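Prerkeo three-drawer make-up organiser, pink and black

I list everything I sell from my little shop in Plivska after using it myself first, and this one has been with me since June. It's £16, or £9 if you're happy with one that has a scuffed box (same organiser, I promise!). The stock code is 609 if you're ordering by phone.
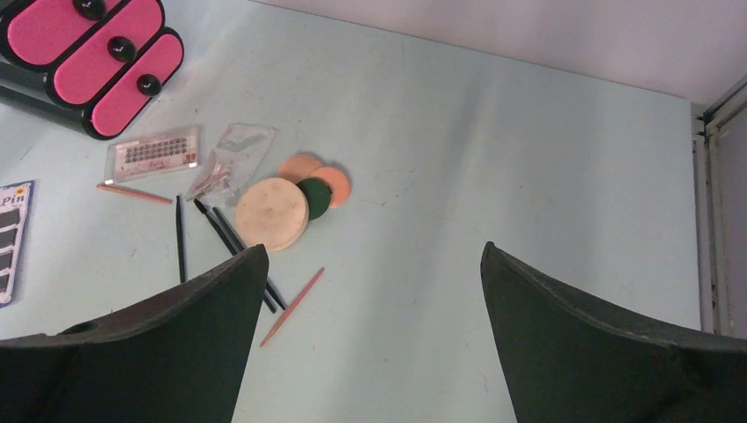 Small make-up bits are the reason I went looking for drawers at all. Mine used to live in one big bag and I could never find a thing. The drawers are pink with a black edge and each has a round, glossy black knob, so you can get hold of it even with foundation on your fingers. I put sponges in the bottom one, and the little case of rhinestones goes in the middle, with its red and white label facing up so I can spot it.

You can lift a drawer right out and use it as a tray while you do your face, which I do most mornings.

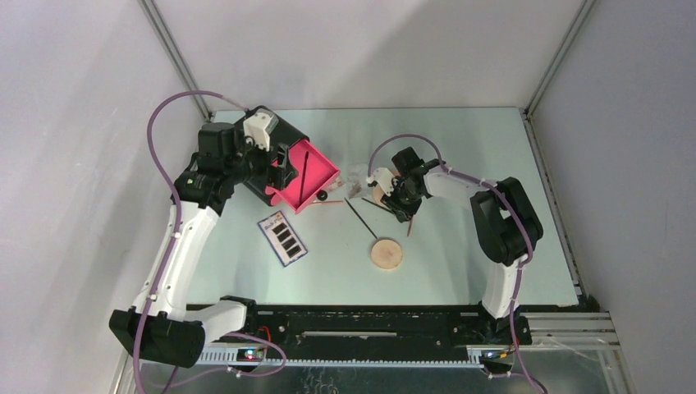

Can I wash the drawers?
Warm water and a drop of washing-up liquid will do it. Dry them well before they go back in, and keep them out of the dishwasher.

Brushes are the other thing people write to me about. Slim ones are fine lying at a slant, and so are spoolies and liner brushes.
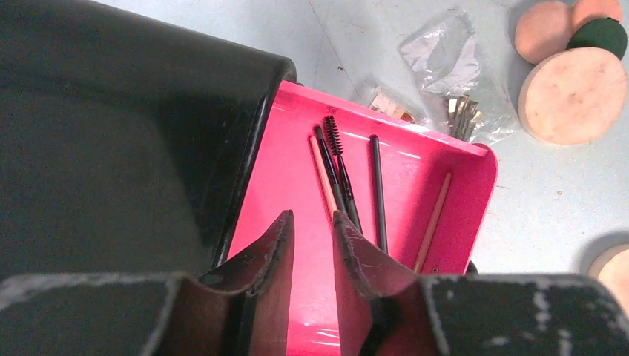 Big fluffy powder brushes are another matter. They get squashed, so I'd stand those in a pot. I sell the Sampaio one for £7 and it sits nicely next to the drawers.

If you travel a lot, have a look at the Ralau zip pouch as well, as the organiser is really one for the dressing table. 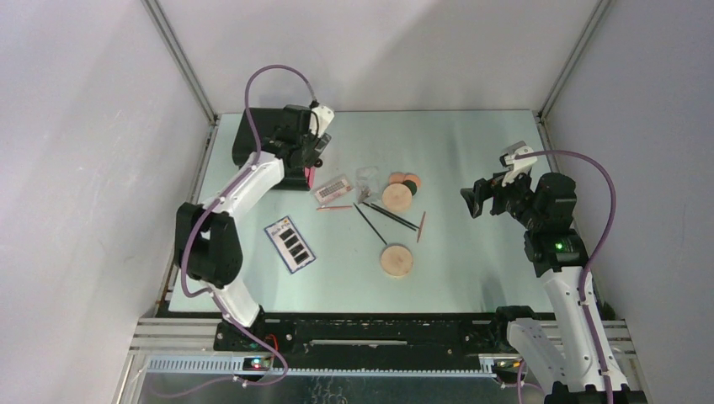 I'd still pick the drawers for everyday use, though, and my pouch only comes out for weekends away. Orders placed before noon go out the same day, and the next delivery of pink ones is due on Sat 4 April.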